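Week 4 notes - Paper grain, sizing and folding
Intro to Book and Paper Arts, notes typed up 5 Apr 2019

Quick recap first. Last week was fibers (cotton, linen, wood pulp) and we ran out of time on grain, so starting there. Bring bone folder and metal ruler next time, the ones in the cupboard are mostly gone.

1. Grain

Machine made paper has a grain direction. Fibers line up with the way the wire moves. Handmade is much less so, the mould gets shaken both ways, but test it anyway.

Why care: paper swells across the grain when damp, hardly at all along it. Glue is damp. So a cover board with paper on crossgrain will warp, sometimes overnight, sometimes a month later when you already gave the book away.

RULE for this course: grain runs parallel to the spine. Boards, endpapers, text block, spine liner, everything. I will check and I will take marks off.

Tests for grain:
- Bend test. Roll the sheet over loosely, don't crease, press lightly. Turn it and do it again. Less resistance = fold line is with the grain.
- Tear test. Straight tear with, ragged tear across. Use an offcut obviously.
- Water test. Small square, wet one side, it curls into a tube. Axis of the tube is the grain. Mark the square with pencil BEFORE you cut it out or you wont know which way it came from the sheet.
- Fingernail test. Pull the edge between two nails. Crossgrain edge goes wavy. Leaves a mark, so last resort.

Packaging sometimes tells you. Long grain / short grain, or the second number underlined. Don't trust it if the sheets were cut down by the shop.

2. Large sheets

Big sheets are awkward. Two hands, opposite corners, let it sag in the middle. One handed by the edge gives you those little half moon dents and they never come out. Clear the table first, wipe it, dry it, check for old glue. Long tables are best, then you can slide the sheet along when you measure and not keep picking it up. 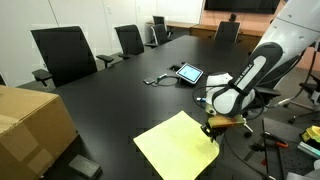 3. Sizing

Sizing is what stops ink spreading. Internal = added to the pulp. Surface = put on the finished sheet. Gelatin is the old way, starch also old, most modern papers use synthetic.

Unsized paper is called waterleaf. Very soft, drinks up ink, lovely for some printing and hopeless for pen. Test is a drop of water on the corner. Sits there = sized. Goes in straight away = not, or hardly.

Gelatin recipe is on the other handout (the one headed Mivura, that's the supplier for the powder). Keep it warm while you work but don't boil it. Sheets get dipped, pressed lightly, hung. Then leave them alone, they want to cure for a while before you write on them.

4. Weight and thickness

Two different things, people mix them up every September. Weight is grams per square meter. Thickness (caliper) is measured with the gauge. A fluffy paper can be thick and light, a pressed one thin and heavy.

For the exercise we use the Nirholm text paper for sections and Sellero for covers. Nirholm folds cleanly with the grain. Sellero needs scoring first, don't skip the scoring, it cracks on the outside of the fold.

5. Folding a section

Fold with the grain, sheet by sheet, then nest them. Folding the whole stack at once makes the inner sheets wrinkle at the head.

Steps:
a) Square up the sheet to the table edge, fold toward you
b) Line up the corners, hold with one hand
c) Bone folder from the center of the fold outwards, once each way. Scrap paper on top or you get a shiny line
d) Nest, tap down at the head and then at the spine
e) Under weight overnight

Creep: inner pages stick out further at the fore edge than outer ones. Normal. Thicker paper, more creep. Either trim it or leave it and call it a deckle style. If you trim, plan your margins for it, text on the inner pages ends up nearer the edge.

6. Storage

Flat, dark, not too dry, not on the floor. Rolled paper wants to stay rolled, so take it out of the tube a few days before and put it under boards. Keep a tissue between colored sheets and white ones. The Jõgi sheets in the bottom drawer are for the final project, please dont use them for practise.

Homework
- Collect 13 different papers from home. Envelopes, bags, packaging, newsprint, whatever. Small pieces are fine
- Bend test and water drop on each. Write results in pencil on the back, arrow for grain
- Fold one section of Nirholm, four sheets, bring it pressed
- Reading: chapter on sizing, skip the chemistry part if you like but look at the diagrams

Next week: sewing, single section pamphlet stitch, then onto two sections if there's time. Need thread, needle, beeswax.

Book and Paper Arts course handouts | Contact the course office | Copyright 2019, for class use | Back to top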